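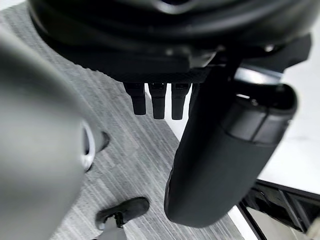
Fomonent opened its software floor to visitors on a Saturday in February, and I went along with Musyoka Barasa from our controls group. The tour started at 10 and covered planning first, then perception.

Nanami Ebihara runs the planning team. Their planner, Pillska, used to compute a full path before the arm moved. It now replans every 200 milliseconds and keeps the old path if the new one isn't clearly better. Without that rule, she said, the arm dithered between two routes that cost nearly the same.

The perception talk was shorter. Their tool Lollis replays logged wrist views against a new model build and lists each place where the two builds disagree. The library holds over 3,000 logs. Most disagreements come from close range, where a dark part fills most of the view and depth drops out. The current fix is to trust the last good depth for 12 cycles and then stop the arm. Musyoka asked why they don't slow down first. They tried it — the slowdown hid a timing bug for weeks, so they took it out.

After coffee we got to use the log viewer, Lâm. It puts joint torque, planner state and the wrist view on one timeline. Scrubbing was quick, but search only works on tags, and the tags are typed by hand.

The tour ended with five minutes for questions, which was too short. The replay format is documented, and Nanami sent us the spec on the way out. We plan to try it on our own logs first.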